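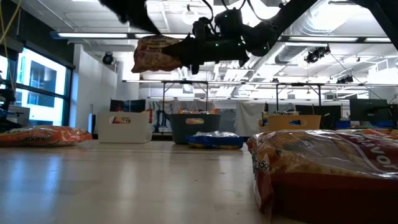 *5 min read*

# Counting the Booms: Sound Effects in Forty Issues of Solto

Final report, Comics and Visual Storytelling, June 2020

So my project was about sound effects. The BAMs and THWUNKs and the little *tik tik tik* that runs along the bottom of a panel when somebody is about to get blown up. I picked one series, read all of it with a pencil in my hand, and wrote down every sound effect I found. I'd pitched something much bigger back in September (three publishers! four decades!) and I'm so glad I got talked down.

The series is Solto, the black-and-white adventure comic from Trenow Press. It ran for 40 issues, it's complete, and the library at Sistison has the whole thing in the reading room. If you've never read it, Solto is a salvage diver who keeps finding things she should leave on the bottom. The first ten issues are mostly fistfights on boats. After that it gets strange and slow and, if you ask me, really beautiful.

## What I wanted to find out

My question started out as "do the sound effects change when the story changes?" I had a feeling that the late issues were quieter, but that could have been me remembering the big silent underwater pages and forgetting everything else. I also wanted to know if the letterer was inventing new words the whole way through or working from a kind of house list.

## Rules

This part took forever. What is a sound effect? I ended up with these:

- It has to be drawn outside a word balloon. A character yelling "Bang!" is dialogue.
- A repeated sound in one panel (*drip drip drip*) is one entry.
- Spelling matters. KRAK and KRAKK are two different words.
- Covers are out. So are ads and the recap page.
- Grunts and screams are in if they're lettered as art, out if they're in a balloon.

The grunt rule gave me the most trouble. There's a stretch around issue 14 where the balloons have no outlines, just floating white shapes, and I went back and forth on whether an "UNNGH" in one of those was a balloon or not. I decided it was a balloon if it had a tail. Some of the tails are very small.

I kept everything in a spreadsheet: issue, page, panel, the exact spelling, what made the sound, and a size from one to three. Size one fits in a corner, two takes up a good part of the panel, three breaks the panel border. I did the size column by eye and I wouldn't bet money on it.

## What I found

The total came to 2961 sound effects. I had guessed maybe half that.

Those entries use 232 different spellings, and more than 100 of those show up exactly once in the whole run. That answered my house list question pretty fast. There is a core set that keeps coming back (SPLASH, KRAK, THUD, a really nice FWOOM for flares), and then there's a huge pile of one-offs. My favorite is GLORMP, issue 27, which is the sound of a diving bell coming loose from mud. I said it out loud in the reading room and it's perfect.

As for quiet versus loud, I was sort of right. The late issues do have fewer effects, but the drop doesn't happen where the story changes. I expected it at issue 11, when the boat fights end and the trench storyline starts. The numbers stay high all the way through 18, and then fall off a lot in 19. I went back to read the credits and found that 19 is where Trenow switched from hand lettering to a digital font called Kröger.

That kind of messed up my paper! I'd written half a draft about silence as a theme. Now I had to think about whether the quiet was a storytelling choice or whether effects were just more annoying to make with the new tools. I can't prove it either way from the pages alone. My best guess is a bit of both. The one-offs keep coming after the switch, GLORMP included, so somebody was still having fun. But the small stuff, footsteps and doors and ropes creaking, mostly goes away. My size-one entries take the biggest hit by far, and that looks to me like a time-saving thing.

The other surprise was where the effects sit. In the hand-lettered issues they overlap the art all the time. There's a KRAK in issue 6 that goes *behind* a mast and comes out the other side, so you only get the K and the AK. After the switch they almost always lie flat on top. I wasn't tracking this at first and had to go back and add a column, so for the early issues I did it on a second read and probably missed a few.

## Problems

The reading room closed in the spring before I had finished, and I did the last six issues from scans. Scans are worse for this than I figured. Thin lettering disappears into the gray, and I think I undercounted in 35 through 40. I'd want to recheck those against paper before anyone quotes me.

I also read everything in order, which means I was a much better counter by the end than at the start. I redid issues 1 through 3 and found entries I had skipped in all of them. I should have redone 4 and 5 too but ran out of time.

And it's one series. I compared it to nothing. When I say "the small sounds go away," I mean in Solto, and I have no idea if other Trenow books did the same thing.

## If I did it again

I'd write the rules first and test them on a single issue before starting the real count. I'd put in the placement column from day one. And I'd try to track down a second Trenow title that changed lettering in the same year - the press list at Sistison shows two that might work - and count only the size ones, before and after.

The spreadsheet is turned in with this report. The tab called "maybe" is all the floating-balloon grunts I left out of the total, in case you'd draw the line somewhere else.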